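搜索本站笔记 请输入关键词
分类:自己动手 / 机器人 / 工作台日志
阅读 604 评论 5 收藏 30

二月 晚上接着写

先把上回没写完的补上。腰部那块转接板重新打了孔,这次先拿废料试了一遍再上正式的板,孔位总算对得上了。上次那块板我还留着,边上写了个大大的“废”,免得哪天手快又装回去。螺丝统一换成内六角,以后别再混用十字的了,拆一次换三把工具,烦死人。

今天主要干三件事:脖子的俯仰、手腕模块的走线、还有站姿参数。

脖子

头上的俯仰舵机之前老是抖,低头低到一半就开始点头,跟打瞌睡似的。我一开始怀疑是电源,拿 Hundine 那块降压板换上去,还抖。又怀疑是减速箱有间隙,拆开看了,齿轮好好的,白拆一趟,还掉了一颗垫片,趴在地上找了半天。最后发现是我自己在配置里把死区设成了零!改成 2 以后安静了,低头、抬头、再低头,来回 30 次没再抖。记一笔:以后改参数一定写注释,哪怕只写两个字。

顺手把低头的限位也放宽了一点。原来那个限位看不到自己的脚,调站姿的时候全靠我在旁边蹲着看,腰受不了。放宽以后低头能把脚和两只手都收进来,这个视角对后面做落脚点检查太有用了。

缺点也有:低到头的时候,脖子后面那股线绷得有点紧。先这样,下次换根长的。

手腕

两只手腕上的黑色小模块都装在内侧,这个位置我来来回回改了好几版。装外侧的话前臂一转就容易蹭到大腿外壳,装内侧虽然接线难受一些,但起码不磕。固定用的是 Turnwood 那套打印夹子,我把壁厚加了一点,原版太软,一拧就张嘴。

手指的零位重新标了一遍。五根手指张开,写零,握拳,写上限,再张开。拇指最麻烦,它有两个方向的自由度,标完一个另一个就跑。我的土办法是先锁住外展,只标弯曲,弄完了再反过来。左手顺利,右手拇指第一遍标反了,一发握拳指令它往外翘,差点给我点了个赞,笑死。把符号改过来就好了。

待办:手指零位存到板子里,别每次上电都从电脑上发。

站姿

这块进度最慢。现在用的是 Sultska 的开源步态包,里面默认的站姿膝盖弯得很深,看着像憋着要上厕所。我想让它站直一点,省电,电机也没那么热。可是一站直,踝关节的余量就少了,推一下就得迈步去救。折中的办法是膝盖收一点、髋再往前送一点,前后脚错开一小段距离。

说到这个,小时候看电视上 Honda 那台会走路的机器人,觉得走路嘛,有什么难的,不就是左脚右脚。现在自己弄,光是让它老老实实站着别晃,就已经耗掉我好多个晚上了。佩服,真的佩服。

地毯也得考虑进去。在硬地板上调好的参数搬到地毯上,脚底是软的,踝关节会一直小幅度地找平衡,听声音就知道它在较劲。我把踝关节的刚度降了一档,阻尼加了一点,声音小了很多。这组参数单独存了一份,文件名里写了“地毯”,别跟硬地那份搞混。

视角检查

脖子弄好以后,从头部相机存了一张,手臂抬到准备位,低头。

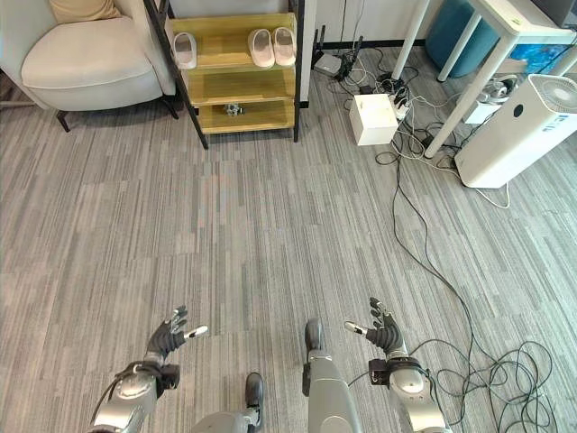

图注:头部相机低头视角,两手在准备位,右脚在前。右侧地上的线圈待整理。

对着这张记几条:

1. 两只手都在画面下沿附近,指尖朝上,没有互相挡,脚也露得出来。准备位就用这个了,不改了。

2. 手的位置如果再高一点就会挡住前方的地面,落脚点检查会漏一块,所以准备位的肘角不要再加。

3. 地毯是细条纹的,深灰浅灰米色混在一起。视觉里程计在这种纹理上容易认错行,特征点匹配得单独测。打算先试着把特征点分散开取,每个格子限制个数,看轨迹还会不会漂。

4. 线!右边那一大堆黑线一直拖到画面最下面,右腿和右手腕模块之间还横着一根细的。迈步之前必须先清掉。我准备在墙边钉一排魔术贴,能收的都收到桌子底下去,路由器旁边那团插头适配器也一块儿理。

5. 避障那边要加几个测试目标:扶手椅的细腿、鞋架的黑立柱、白桌子的圆腿。细腿对深度图是个考验,黑色的估计更难。那台白色空气净化器倒是个好目标,又高又大块。

剩下的

电池仓的盖子还是卡不紧,先拿胶带粘着。新的卡扣图纸画了一半,圆角忘了留,回头补。

日志程序要加个功能:每次存图的时候顺便把当时所有关节角度一起写进去。今天这张我是手抄的角度,抄到一半自己都不知道抄到哪个关节了,这种活就该让程序干。

急停按钮的线接长了一截,现在坐在椅子上也够得着。测了 5 次,每次都能断。谁来调机器都请先按一遍急停再上电,按完记得拧回来,别像我上次那样对着一台没电的机器查了半天串口。

下次先理线,再测地毯上的原地踏步。踏步只开小幅度,吊绳挂上。

标签:人形机器人 手腕走线 站姿调参 地毯
分享 2 上一篇 下一篇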